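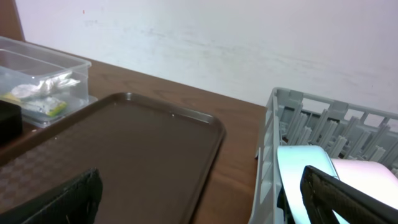

Plilludano supplies secondhand kitchen and table goods to rental apartments, small guesthouses and shared student houses. Everything that arrives is sorted, washed, checked and packed again as part of a set. Most of our stock is plain and practical: a dark brown serving tray with rounded corners and a raised lip, a light gray plastic dish rack with pegs for plates, clear storage containers. We pick items that are easy to clean and that hold up to many different users.

How we started

Lovely Navarro opened the business in September with one van and a rented unit behind the old Potport warehouse. She had managed rental apartments for 16 years and was tired of buying the same dish racks again and again. Gonzalo Ortuño joined the following spring to run the sorting room. Today we have 5 full-time employees and supply 61 properties on regular contracts.

What we do

Customers choose from two sets. The Nina set covers a studio or one-bedroom apartment and includes plates, bowls, glasses, flatware, a tray, a dish rack and two storage containers. The Vovance set is for shared houses and has more of everything, plus baking pans and a second rack. Single pieces can be added to either set. We also take back sets at the end of a lease and give credit for anything we can use again.

How we check things

Racks are looked over for broken pegs and bent walls. Trays are set down on a flat table to see if they rock. Containers need a lid that closes. Anything cracked is taken out of stock, and plastic parts go to the recycling center on Friday afternoons. Light scratches are fine and we list them on the packing slip.

Over the past year we packed more than 500 sets.

Visiting and donating

The sorting room is open to customers on weekday mornings by appointment. We accept donations of clean kitchen goods in any quantity. Please call first if you have furniture or electrical items, as we only have space for a few at a time. The entrance is on the side of the building, next to the loading door.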